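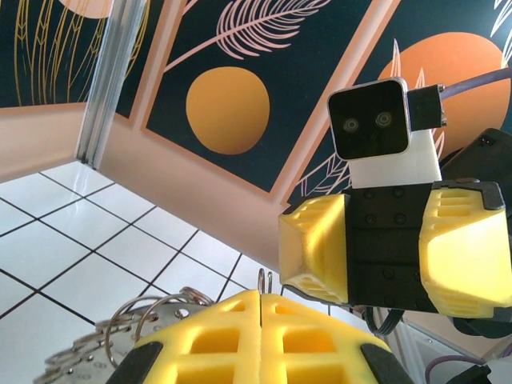

Faut-il des doigts souples ou des doigts rigides pour saisir de petits objets en métal ?

Tout dépend de ce que l'on attrape, de l'angle d'approche et de la patience de la personne qui tient les commandes, mais pour les anneaux et les chaînes fines, l'atelier de Lusach penche désormais pour les doigts souples.

### À Lusach, Teltance compare ses pinces sur de la petite quincaillerie

*7/29/22*

On connaissait l'atelier de Lusach pour ses longues séries d'essais de convoyeurs, et voilà que l'équipe de Teltance s'est prise d'affection, depuis le mois de février, pour un sujet bien plus menu : les porte-clés, les anneaux, les chaînettes, bref tout ce qui traîne au fond d'une poche et que l'on ramasse sans y penser. Pour une machine, c'est une autre affaire ! Un anneau posé à plat offre très peu de prise, une chaîne change de forme dès qu'on la touche, et deux pièces brillantes qui se chevauchent peuvent passer, aux yeux d'une caméra, pour un seul et même objet.

La campagne, menée avec le bureau d'études Rovemitz, a porté sur 3 jeux de doigts montés tour à tour sur deux bras travaillant face à face. Le premier jeu est rigide et lisse, le deuxième rigide et strié, le troisième, jaune, est fait d'un treillis de cellules carrées qui cède un peu quand on appuie. Chaque jeu a eu droit au même programme, soit 186 prises, avec les mêmes objets et les mêmes opérateurs, qui se relayaient de bon cœur (et qui, nous a-t-on confié, avaient chacun leur jeu préféré bien avant d'avoir vu les résultats).

Ceux-ci sont assez parlants. Sur l'ensemble du programme, le treillis a laissé échapper 47 objets de moins que les doigts lisses. Les doigts striés se placent entre les deux, avec de très belles prises sur les pièces épaisses et des résultats franchement décevants sur les chaînes, qui se logent dans les stries et refusent ensuite d'en sortir. L'équipe a passé une bonne partie d'une matinée à dégager un maillon coincé, et elle en parle encore avec un sourire un peu las.

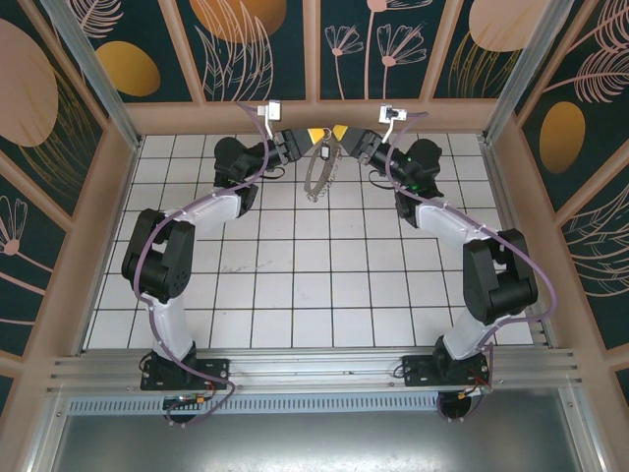

*Les deux bras face à face au-dessus du carrelage, une boucle de chaîne argentée sous les pinces.*

Le passage d'un objet d'une pince à l'autre est l'exercice que tout le monde attendait. Il demande que les deux bras se rejoignent au bon endroit, que la première pince ne lâche pas trop tôt et que la seconde n'arrive pas trop fort – et c'est là que la souplesse rend service, parce qu'un petit écart d'alignement se rattrape dans la matière au lieu de se payer par un choc. Avec les doigts rigides, il a fallu ralentir nettement les mouvements pour obtenir des transferts convenables. Avec les doigts jaunes, on a pu garder la vitesse prévue au départ, ce qui a fait plaisir à ceux qui avaient réglé le contrôleur.

Côté caméras, la comparaison est moins tranchée. Une vue prise près de la pince aide beaucoup dans les derniers centimètres, quand il s'agit de savoir si l'on tient l'anneau ou seulement son reflet, mais elle perd vite l'ensemble de l'espace de travail. Une vue fixe donne au contraire une bonne idée de la position des deux bras, sans toujours permettre de distinguer les maillons. Les opérateurs ont fini par demander les deux, et l'on comprend qu'ils n'aient guère envie de choisir ! Rovemitz prépare une nouvelle série de réglages pour limiter les reflets du métal, avec un éclairage plus doux et des temps de pose plus courts.

Il reste la question de l'usure, sur laquelle l'équipe se montre prudente. Une structure qui plie des centaines de fois finit forcément par se fatiguer, et personne à Lusach ne veut promettre une durée de vie à partir d'une campagne aussi courte. Un essai d'endurance de 500 cycles par paire de doigts est donc prévu à la suite, sur des anneaux uniquement, avec un contrôle des cellules à intervalles réguliers. Les bords en caoutchouc seront examinés à part, car ils s'encrassent au contact du métal et il faudra bien décider à quel rythme les nettoyer.

L'atelier Kołodziej, qui fabrique des fermoirs et des attaches, a déjà proposé de fournir des pièces de rebut pour cette seconde phase. L'offre a été acceptée avec reconnaissance, les chaînettes achetées pour les premiers essais commençant à manquer d'entrain après tant de manipulations. Les mesures complètes, prise par prise, seront envoyées aux ateliers partenaires dès que l'essai d'endurance sera terminé, et Teltance invite ceux qui travaillent sur des objets du même genre à signaler les pièces qu'ils aimeraient voir ajoutées au programme.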